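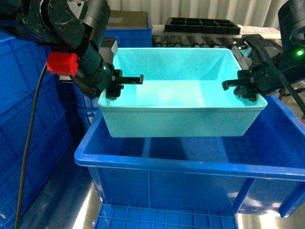
Category: Workshop notes / Harness and driving gear
November, posted by Wotar bench

Breast collar for the Rastent donkey set. Old pattern puts the neck strap too far back and the collar drops onto the point of the shoulder under load. Moved the neck strap attachment 31 mm forward. Body stays double layer, stitched eight to the inch, waxed thread.

Pull test on the trace buckles, Braline stock, single tongue. First buckle held to 355 lb before the tongue bent. Second one went at nearly the same reading, same failure. Leather at the holes stretched but did not tear. Good enough for a light two-wheel cart on level ground. Not happy with it for hills. Try roller buckles next.

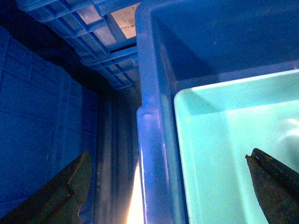 Blue bin, close view.

Breeching: seat measured against the Sadowski pattern, which is cut for a pony and runs long on a donkey. Shortened both hip straps by 2 holes. Holdbacks unchanged. Check that the seat does not ride up under the tail when the shafts are level.
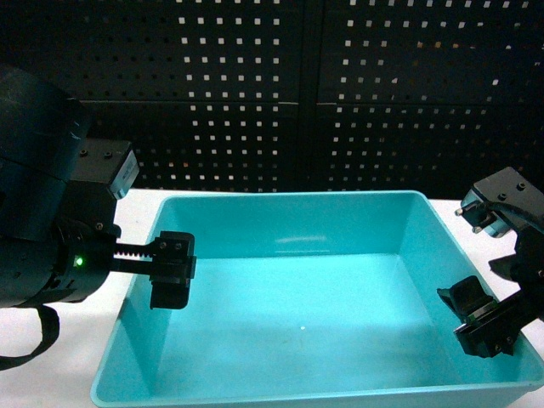
Crupper still open. The 1876 harness plate shows a stuffed dock with a single buckle on the near side. Ours has two and the off side one rubs. Will cut a sample with one buckle and linseed filling, then fit it before the saddle pad is closed up. Pad needs more clearance over the spine anyway. Leave the tree unglued until then.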